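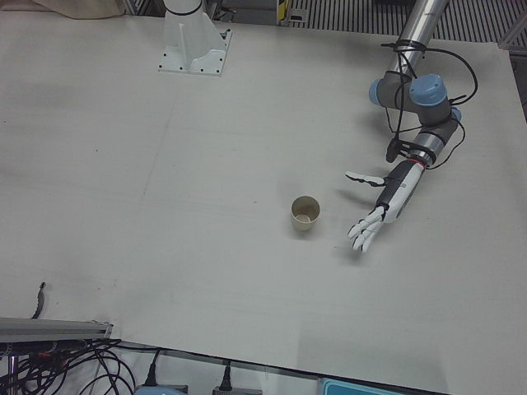
**Delphine Orcutt**

# Stimevero: Greeting Cards from Shredded Paper

## What I set out to do

The assignment was to design a small handmade product, make a batch of it, and write down what went wrong. I have plenty of material for that last part.

My product was a blank greeting card made from recycled paper pulp, with flower petals pressed into the front. I called the line Stimevero, which means nothing in any language I checked. The plan was to make 80 cards with matching envelopes and sell them at the June craft market in Flonelham.

## Materials

The paper came from the recycling bins in the library, already shredded, and was mostly old course outlines. I bought two mold-and-deckle frames at Fankhauser, the craft store on the hill, along with a tub of Stelto paste for the envelopes. The blender was mine. It's no longer used for food.

Petals were a mix of pansy, cornflower and whatever was hanging over the fence on my walk home. I pressed them in a chemistry textbook, and it has never been opened so often.

## Method

Soak the shreds overnight in warm water. Blend in small handfuls until the pulp looks like thin oatmeal, then pour it into a dishpan and stir. Slide the frame in at an angle, bring it up level, and let it drain. Lay petals on while the sheet is still wet, spoon a little thin pulp over the edges so they stay put, and flip the whole thing onto a felt square.

The flip is the hard part. Do it slowly and the sheet slumps to one side. Do it fast and the sheet goes down fine, but the petals end up on your shirt. I settled on a sort of rolling motion, starting from one long edge, and got decent at it just as I was running out of pulp.

Each stack went under a board and a pile of textbooks to press, and then the sheets were hung on a clothes rack to dry. I tried ironing a few of them to save time. The cornflowers held up well. The pansies turned the color of weak tea, and those sheets became envelope liners.

## Results

I pulled 133 sheets to get my 80 cards. The rejects were thin in the middle, thick in one corner, or had a readable bit of somebody's grading policy on the front. I kept one of those -- it says "no late work" next to a pansy -- and it's on my wall.

The envelopes were worse. Handmade paper doesn't like a sharp fold, and the flaps cracked along the crease on the first few. Scoring the line with an empty ballpoint pen helped a lot. So did brushing on a thin coat of paste and waiting, which the label on the tub had recommended all along.

At the market I sold 20 cards. Several shoppers asked if the petals were real, and one asked if the paper was supposed to be lumpy. I said yes to both. The plain cards with a single cornflower went first, and the ones I had spent the most time arranging all came home with me.

## Changes for next time

- Pick the petals in the morning and press them the same day.
- Strain the pulp to get the staples out before it goes in the blender.
- Buy the envelopes.
- Make fewer designs, with more space around the flower.

My family will be getting cards for every occasion through next spring, including some I plan to look up.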